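4. Planning the Equipment Purchase

4.1 What had to be bought

The plan for the Jotcombe site began with a question about spending. Teaching a robot arm to handle cloth takes a large number of recorded grasps, and these can be collected either with the arm itself or with a gripper held in the hand. An arm ties up floor space and needs a trained operator for every session. A hand-held gripper can be carried to wherever the cloth is. We budgeted for both, but in different years.

The first year's request covered 2 arms, to be shared between recording and testing. It was turned down in March on cost. The revised request moved the arms to the second year and put the first year's money into hand-held grippers, spare parts, and storage for the recordings. All of the grasping work reported in this paper was done under the revised plan, with the gripper shown in Figure 3.

4.2 Quotes and parts

We asked three suppliers for prices. Rikel quoted for complete grippers only and would not sell fingers separately. Ouali sold fingers, links, and ring inserts as separate items, with a lower price on orders of 20 or more. Futar offered a rental plan, which we ruled out because the rental term was shorter than our collection period. The order went to Ouali.

Separate parts mattered more to us than the price of a full unit. The joints of the fingers are the part of the tool we expect to replace most often, and a unit that has to be sent back whole is out of use until it returns. We set aside 43 percent of the first-year equipment line for spares. Reviewers of the budget thought this was high. We kept it, and any part of it not spent by the end of the year goes toward mounts for the arms.

4.3 Cloth and soft goods

Test items were the smallest line in the budget and the slowest to settle. Rigid objects can be bought once and used for the whole project. Soft goods wear, stretch, and pick up dirt, and a worn item does not behave like a new one. We planned for more than 200 soft items over two years, bought in four lots so that old and new pieces would be in use at the same time. Items with marks or stains stay in the set until the fabric itself gives way. Plain gray and beige pieces were given their own line, as pale cloth under bright lights is hard to separate from a pale background and we wanted enough of it in the recordings.

Figure 3. Hand-held gripper with a soft gray fabric item between its black fingers; crumpled beige cloth behind. Brass-colored ring inserts are visible on the fingers.
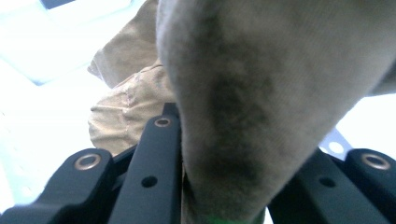

Page last changed: July 2019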